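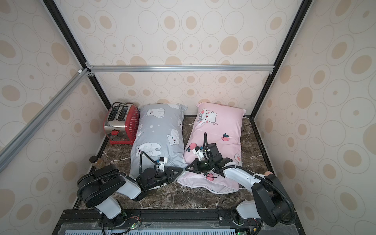
Pillows, with the toaster in the corner

April 2020, by guest2469

My feather pillows smell old after washing. I dried them 12 hours near the radiator. Must I buy new ones?

slowlaundry
No, 12 hours is too short for feathers. Give them two days 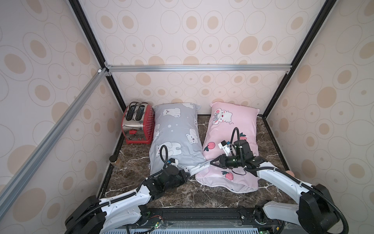

and shake them often - the middle dries last.

guest96
Buy new. Kolton has cheap ones.

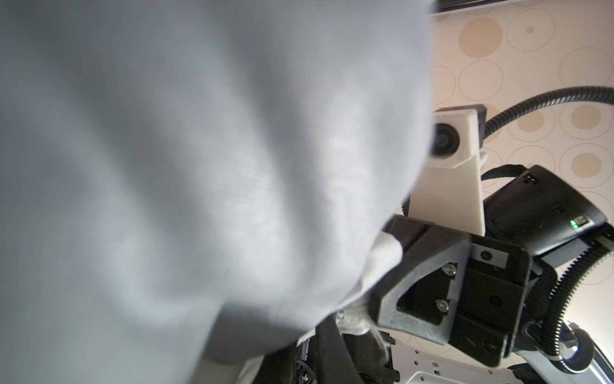

Ulturville, December

guest700
I used Grotari soap, half of the dose, and rinsed twice. The smell went away.

Comments
tumbledry: Thank you, two days worked.
guest12: Kolton is closed here.

Contact | © Chauhan Help | Back to top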